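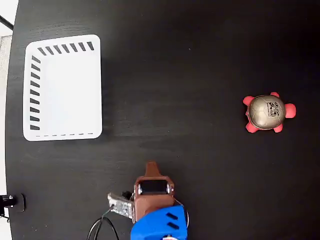
Trevodano 3506 desk and Hilia shallow tray: review

Posted by Réjean Dhillon, 2022-09-23

Overall: 8 out of 10 for the desk, 6 out of 10 for the tray

The Trevodano 3506 is a black desk for small rooms, sold as a flat pack by Pillgate. I bought mine together with the Hilia tray, which Pillgate lists as a desk accessory on the same page. They are separate products and I have scored them separately.

Delivery and assembly

The desk came in one box weighing 37 kg. It is a two-person lift on stairs. The frame goes together with a single hex key, supplied, and the top is then laid face down on the floor and the frame screwed to its underside. The pilot holes lined up. The instruction sheet shows the rear crossbar the wrong way round in the second drawing and the right way round in the fourth; follow the fourth. Leave all the frame bolts finger-tight until the desk is standing, then tighten in pairs. Doing it in the printed order left one foot clear of the floor and I had to slacken everything and start again.

Surface

The top is black with a faint grain running across it. The texture is shallow enough to write on with a single sheet of paper and a ballpoint, although a soft pencil picks it up. The finish is low sheen, not fully matt. Under a bright light it shows soft grey patches, and anyone working beside a window should expect to see them for part of the day. I find this acceptable. A glossy top in the same colour would be a good deal worse.

Dust is visible within a day. A damp microfibre cloth removes it, wiped along the grain. Wiping across the grain leaves streaks that need a second pass. Fingerprints show at a low angle and disappear from directly above. I have not tried solvents and the care leaflet says not to.

The edge is rounded, and of all the details on this desk I would single that one out. My previous desk, a Melnychuk, had a square edge that left a line across the forearm after an hour of typing. The Trevodano does not do this.

The tray

The Hilia tray is white, shallow and rectangular, with rounded corners and a raised rim. Short slanted black marks are spaced evenly along two of the inner edges, and a third edge has a much finer line of grey dashes. The product page does not mention either. I would have preferred it plain.

Against the black top the tray is very easy to find, and small dark parts dropped into it are easy to pick out. Screws, washers and memory cards are fine. The limitation is depth. Anything with height stands proud of the rim, and anything round will go over it if the tray is carried at an angle. My toy turtle, the one with the silver-grey shell and pink flippers, lives on the bare desk for that reason. 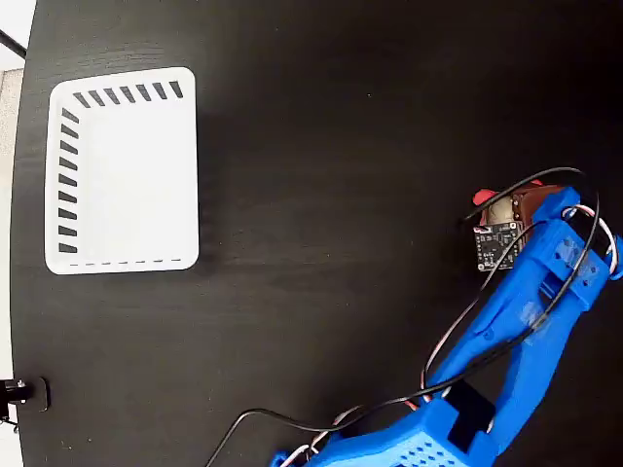 The tray also moves. It has no feet, and a light push sends it a fair distance over the desk surface. Four small self-adhesive pads cured this on mine, and they ought to be in the packet. It washes up without trouble in warm water and dries without marks.

Rigidity and fittings

With the frame bolts properly tightened the desk does not rock. There is slight side-to-side movement if the front corner is pushed hard, and none that I can detect while typing. The rounded edge has one drawback — small clamps have less flat surface to bite on, and the jaw must be set a little further in than usual. Check the reach of any lamp or monitor clamp before ordering. A scrap of card between jaw and top is worth using, as the finish will take an impression under sustained pressure.

There is no cable port. Leads have to go over an edge. I run mine off the left side, where the top stops short of the wall. Pillgate has a clip-on cable channel due in October, and I will add a note once I have fitted one.

Verdict

I would buy the desk again at the same price. It loses marks for the instruction sheet and the missing cable port. The tray does its job for small flat items and needs pads. Buy it if you are already paying delivery on the desk; I would not order it alone.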